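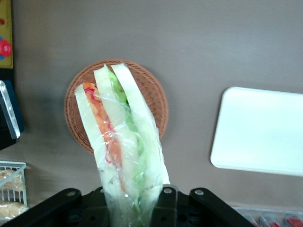
## Sandwich packer, mornings (part-time)

Arkau makes wrapped sandwiches for office kitchens, two clinics and the counter at Roltwood station. We need one more person at the packing table, starting in March.

**The work**

- Fill and stack sliced white bread, cut it into wedges and wrap each one in clear film, with the end twisted shut.
- Keep the fillings apart. Our three-slice wedge has a red or orange layer on one side and a green one on the other, and both should show through the wrap.
- Set the finished wedges in the wicker baskets for the counter, or in crates for the van.
- Wipe down the tables and wash the knives and boards at the end of the shift.

**Hours and pay**

Shifts start at 5:30 a.m. and last 6 hours, four mornings a week. Pay is hourly and goes out every two weeks. You get a meal on each shift and an apron, but please bring your own closed shoes.

**What we ask for**

You should be able to stand for a whole shift and lift a full crate. A food handler card is required before your first day, and we pay the fee if you don't have one. Kitchen experience is useful but we will train you. The table handles sesame, egg and dairy every day, so tell us about any allergies when you apply.

**How to apply**

Send a short note with your phone number and the mornings you can work to Suha Hattar, or leave it at the front desk. Anas Kanaan runs the morning shift and will call you to set up a paid trial. Trials last two hours.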